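The Cluttered Table: a talk with Mathias Rüegg

Mathias Rüegg has been wiping tables for money, one way or another, since he was 16. He started in the back of his aunt's lunch counter in Hutlow, spent a long stretch in rental apartments getting them ready between tenants, and now teaches a short evening class called Clear Surfaces in Stoltodbridge. Two evenings, a supper break, and at the end of it you are supposed to be able to tidy a kitchen table.

I'll admit I went in doubting that a grown person needs two evenings for this. I have a table. I put things on it, and later I take most of them off again. The class costs money, and the kitchen shelves of this country already sag under books telling us to own less. So I asked Rüegg straight out what he thinks he is selling.

"Practice," he said. "People know what a clean table looks like. They've seen one. They don't know what to pick up first, so they pick up the thing that's nearest and walk around the room with it."

Don't they figure that out for themselves?

"Some do. My students mostly haven't, or they wouldn't come."

His teaching table is pale wood, and he sets it with a mix that he changes very little from class to class. There are bowls, a green tray, a spoon, a blue cloth, a little metal cup, and grapes lying straight on the wood. I asked whether anyone's table really looks like that.
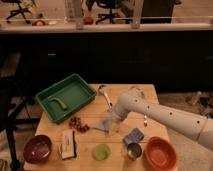 "Come to my sister's house," Rüegg said. "Come to yours. You told me on the phone you had a screwdriver next to the butter."

I did tell him that. I also told him the screwdriver had been there since December and had done no harm.

His point about the mix is that it makes you decide. If a table holds nothing but dirty plates, the job is dull but simple. Once there is food among the dishes, and a small box that may or may not be trash, every item asks its own question. Beginners, he says, stall on the questions and start straightening. They line things up. Ten minutes later the table has all the same things on it in a neater row.

"That's my real enemy, the neat row. It feels like work."

I said that a neat row might be fine for plenty of people.

"Sure. If you don't want to eat there."

The rule he teaches is plain enough to fit on an index card. Food goes first. Then anything that belongs in another room. Then the dishes, small ones inside big ones where they'll go, and the cloth last. I pushed on the order, which struck me as the kind of thing a teacher makes up so there is something to teach. Why food first? Grapes will keep for the length of a cleanup.

"They'll keep," he agreed. "They also roll. You lift a bowl, you nudge the bunch, one comes off the stem and you step on it. I've done that in socks."

And the cloth? I would have thought you want it in your hand from the start.

"Then you wipe around things. Everybody wipes around things. You get a clean lake with islands in it, you feel good, and you still have to move the islands and wipe again. Leave the cloth alone until there's wood to wipe."

This was the first thing he said that I wrote down for my own use, and I was a little annoyed about it.

We got on to trays. There is a whole school of thought, popular on television, that holds a tray to be the answer to clutter. You put your odds and ends on one and they become a display. Rüegg uses a green plastic tray in class, but he has no patience with the theory.

"A tray is for carrying. If it lives on the table, it's a smaller table on your table, and it fills up the same way. I put one long green thing in it, like a cucumber, and ask the class if that's put away. Half of them say yes."

It's in something, I offered.

"It's in something that's in the way. And look at where people set a tray down! Corner hanging off the edge, every time. I leave mine like that on purpose and see who fixes it." 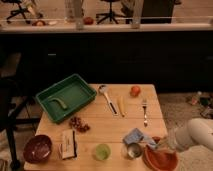 Does any of it last?

I had saved this question, and Rüegg didn't enjoy it much. Of the 487 people who have taken the class, he has heard back from very few. He doesn't send a survey. He has a folder of thank-you notes, and a thank-you note proves that somebody had a nice time. He gave me that much without an argument.

"I can't tell you their tables are clean tonight," he said. "I'd guess a lot of them aren't. Mine wasn't this morning."

The best witness against him is his own former partner, Meinrad Fuchs, who helped set up the class and then left it. I called Fuchs afterward. He remains friendly about the whole thing and quite firm.

"Mathias thinks it's a skill," Fuchs told me. "I think it's a question of who else lives in the house. You can train one person beautifully. Then three other people come home and put down their stuff."

Fuchs also thinks the class should deal with buying. Why own a maroon bowl and an orange one if one bowl is always out? Rüegg won't touch it. He was once asked by Bachmann, a housewares shop in Wotareck, to add a session on storage boxes, for a fee of 4,000, and he turned that down as well. On that one I'm with him. A man who teaches people to clear a table should not be sending them home with more boxes.

When I put Fuchs's complaint to him, Rüegg shrugged. "He's right about the other people. So teach the other people. A kid can carry a spoon to the sink."

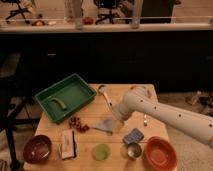

What I did at home

I tried it on my own table, with the index card propped against the lamp. Food, other rooms, dishes, cloth. The food part was quick. The second part sent me to the garage with the screwdriver, where I found a jar of nails I'd been looking for and lost some time to it - Rüegg has a warning about this, and I had not listened. The dishes stacked. I wiped once.

I'm still not persuaded that it takes two evenings. One would do, and the supper break could go. Rüegg says he has heard this before, usually from people who skip the second evening, and that the supper is when everyone makes the mess they'll be clearing up.

The card is still by the lamp. So is a coffee cup, as of this morning, and a pair of gloves that belong in the hall.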